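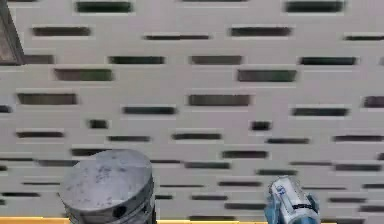
Re: [cell-users] Kikard cell, part camera out after the bench move

From: Selon workshop, cell support
To: cell-users list
Attachment: render from the simulated cell, slotted panel behind the parts

Replying to the whole list, as two other sites have asked the same thing off-list this month. The original message from Curndale is at the bottom.

Short version: I think your camera is fine and your work frame is wrong. Check the frame before you touch the camera calibration again.

The attached render is from our simulated copy of the cell. The grey part that looks like a piston is on the left and the blue and white cylinder is on the right, leaning over. Look at the rows of slots in the panel. At this angle the ones near the top are clear and the lower ones run together until they are nearly lines. If your part finder uses edges, it will find plenty of them down there, and they lie in much the same direction as the grooves round the grey part. Mask the panel out in the vision job. We left it unmasked in the simulation for weeks and put the bad matches down to lighting.

That is a separate fault from your offset, though. Bad matches jump about. You say yours is always out in the same direction, so I would take things in this order.

1. Stop the cell and lock it off. Go round the bench feet. After a move at least one is usually taking no weight. Wind each foot down until it bears, then do the lock nut up. Don't level the bench to the floor, level it to the robot base plate.

2. Check the four bolts at the base plate with a torque wrench, using the value on the plate inside the cabinet door. Ours differs from the one in the printed manual, and the door plate is the later of the two.

3. Fit the pointer tool and teach the work frame again from the three dowels in the bench. Use the dowels, and leave the corners of the tray alone. The tray has clearance and you will be teaching the clearance in along with everything else.

4. Touch the fourth dowel as a check. If the pointer lands on it, save the frame under a new name and keep the old one. If it misses, go back to step 1.

5. Only now run the camera calibration. Let the lights warm up first. We give them 60 minutes, which may be more than they need, but the results have been steady since we started doing it.

6. Run the cell in slow mode with the gripper closed and no parts in, and watch where it goes. Then put parts in.

On the frame number: Curndale's parameter dump shows frame 57 as active, with a Z height of 423. Our copy of the standard file has the same height, and so does Awad's. You raised the bench on new feet when you moved it, so that figure can't still be right for you. I suspect somebody reloaded the standard file after the move and it overwrote whatever was taught on the day. The dump doesn't show when a frame was last written, only what is in it, so I can't prove this from here.

The controller will not complain about an old frame. It has no way of knowing the bench has been moved.

Two smaller points from your message.

The cable to the gripper should not touch the arm cover at any point in the cycle. If it is polishing the paint, move the second clip towards the wrist and give it a bit more slack there. Jog the last joint to both ends of its travel by hand before you tighten the clip. We cut a cable through last August by skipping that.

The filter mat on the cabinet fan does need changing at 900 hours. The counter on the service page does not reset by itself when you change the mat. You have to hold the reset key on that page until the number goes to zero, otherwise the warning comes straight back at the next start.

If you want to try the new frame in the simulation before running it for real, the model is in the shared folder under Selon. Change the bench height in the cell settings and leave the robot base alone. The model still has the old gripper fingers, so don't rely on it for clearance near the tray edge.

Please post the fourth dowel result when you have it, good or bad.

Selon workshop

----- Original message -----
From: Curndale, maintenance desk
To: cell-users list
Subject: [cell-users] Kikard cell, part camera out after the bench move

Hello all,

We moved the bench on our Kikard cell to make room for the new guarding and put it on taller feet. Since then the robot goes to the wrong place for every pick. It is always out towards the door, and it comes down too hard on the part. We have run the camera calibration four times. It passes each time and the picks are no better.

We also get the odd pick where it goes for nothing at all, usually low down near the back panel. We don't know if this is the same problem.

Has anyone moved a bench and got it working again? Is there an order we should be doing things in? The manual has a chapter on calibration and a chapter on frames, but doesn't say which comes first.

Also, the gripper cable has started rubbing on the arm cover, and the fan filter warning keeps coming back although the mat is new. Are other people changing theirs at the stated hours?

Parameter dump attached. The cell is in slow mode until we get this sorted, so there is no panic, but the night shift would like it back.

Thanks,
Curndale maintenance desk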